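Druvusau repair workshop to reopen with longer hours

August 28, 2026

The Druvusau repair workshop will open its doors again next week after a summer break, with evening hours added and a larger room for small kitchen appliances. The workshop closed at the end of last month while new wiring was put in on the ground floor of the old Rerka building.

Residents will be able to bring in toasters, kettles, hand mixers, lamps, radios and similar items. Repairs are free apart from the cost of parts. Each household can bring two items per visit, and anything that can't be fixed on the day can be left on a shelf for up to 4 weeks.

Hermine Tanner, who runs the workshop, said the break was longer than planned but that the extra outlets were badly needed.

"We had one good circuit for the whole room," Tanner said. "If two people tested a kettle at the same time, the lights went out. We spent more time at the fuse box than at the bench."

The workshop logged 2477 repairs between its opening and the start of the break. Small kitchen appliances made up the largest group, followed by lamps and clothing. Tanner said toasters in particular come in faster than the repairers can get to them, mostly with levers that won't stay down or heating elements that have failed on one side.

Hamisi Mbwambo has handled most of the toaster repairs since last year. He said many of them need nothing more than a good cleaning.

"Crumbs pack in around the catch and it can't hold," Mbwambo said. "People buy a new one when the old one needed a brush and ten minutes. If the element is gone, that takes longer, and sometimes the part costs more than the toaster did."

He asked that people unplug their toasters, let them cool and empty the crumb tray before bringing them in. The cord should come along too if it detaches, and so should any loose screws or broken pieces.
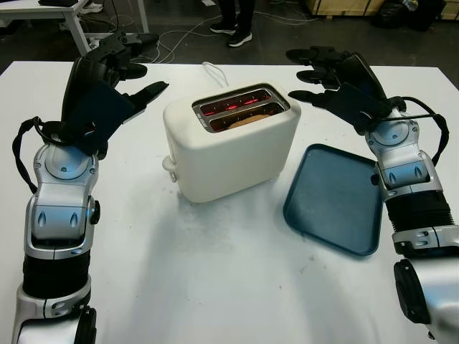 New hours and sign-up

The workshop will be open four afternoons a week from 1 to 5 p.m., and on two of those days it will stay open until 8 p.m. The evening hours were added after a survey of visitors in the spring, in which the most common request was for a time after work. The schedule is posted at the entrance on the courtyard side.

Visitors no longer have to wait in line with their items. They can reserve a slot at the front desk or by phone, and 23 slots will be available on each open day. A few places will be held back for people who come without a reservation, but Tanner said those tend to go in the first half hour.

Sewing and clothing repair will move upstairs, where the light is better. Malou Sveinbjörnsson will lead that group and plans to hold a beginners' class on zippers and hems once the room is set up. The class is free, and people should bring a piece of clothing to work on. Sewing machines are provided.

Bicycles will not be accepted for now. The rack and the stand were moved out during the wiring work and there is no longer a place for them on the ground floor. Tanner said she is talking with the Wako bicycle shop about sharing its back yard on open days, but nothing has been agreed.

Cost of the work

The wiring and the new benches were paid for with a grant from the Trisidetti fund and with money raised at the spring flea market. Ketill Nørgaard, who looks after the building, said the work came in slightly under budget and that the difference will go toward a better lock on the parts cabinet and a second soldering station.

A longer list of parts will be kept in stock, including fuses, plugs, switches and the most common sizes of power cord. Prices are posted on the cabinet door. Larger parts still have to be ordered, and the customer pays for them when they arrive.

Microwaves, televisions and anything that runs on gas will still be turned away for safety reasons. Bergþóra Brøndum, who checks finished repairs before they go home, said every item with a plug is tested for electrical faults before it is handed back, even if the problem had nothing to do with the wiring.

"Sometimes people are in a hurry and don't want to wait for the test," Brøndum said. "They have to wait."

The workshop is also looking for more repairers, especially people who know sewing machines or older radios. No certificate is needed, but new repairers work next to an experienced one for their first month. Anyone interested can leave a name and phone number at the front desk.

Items left at the workshop before the summer break can be picked up during any of the new open hours. Owners should bring the numbered ticket they were given.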